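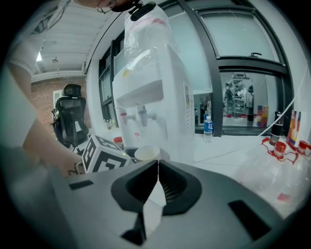

We've been comparing finger pads on the hand-held gripper at the Plamosthorpe workshop, and the ribbed set is the one we'll keep for the next block of work. The smooth set that came with the Pawlak kit held boxes and cans well enough, but it let thin-walled things rotate once the grip closed. Most of the comparison was done at the water dispenser, where the job is to pick up a small paper cup, move it under one of the two taps and set it back down. A paper cup is a fair test because it shows a bad grip straight away: squeeze too hard and the rim goes oval, squeeze too lightly and it slides. The white marker cube sits on the left of the cup so the tracking software has a fixed reference close to the work.

Each pad set got 100 closes on an empty cup before we tried anything with water in it. The ribbed pads marked the paper less than we expected. They also picked up lint, so they now get wiped with a damp cloth at the end of each session.

The camera settings took longer to sort out than the pads. Glare off windows and clear plastic was throwing the automatic exposure around, and the cup would wash out just as the fingers reached it. We tried a fixed exposure at two values and settled on the darker one. Colour is a bit flat as a result, but the cup edge stays visible the whole way in. Anyone recording near glass should do the same and leave auto off.

On controllers, we ran the Zusden board and the Nornirari board with the same pads and the same spring. The Zusden is easier to set up and its logging is tidier. The Nornirari reports finger width more smoothly at small openings, which matters for cups and bottle caps — less so for anything bigger. Our log stands at 2,136 closes across both boards. The Zusden dropped its connection twice, both times after the cable was bumped, so we've added a strain relief to the housing.

Still to do in June:

- repeat the cup runs with the Nornirari at the higher sample rate
- try the softer pad material, if the moulds are back
- take the ribbed set to 3,000 closes and check the ribs for wear

The smooth pads are in the labelled drawer under the bench if you want them for box work. Please put them back as a pair.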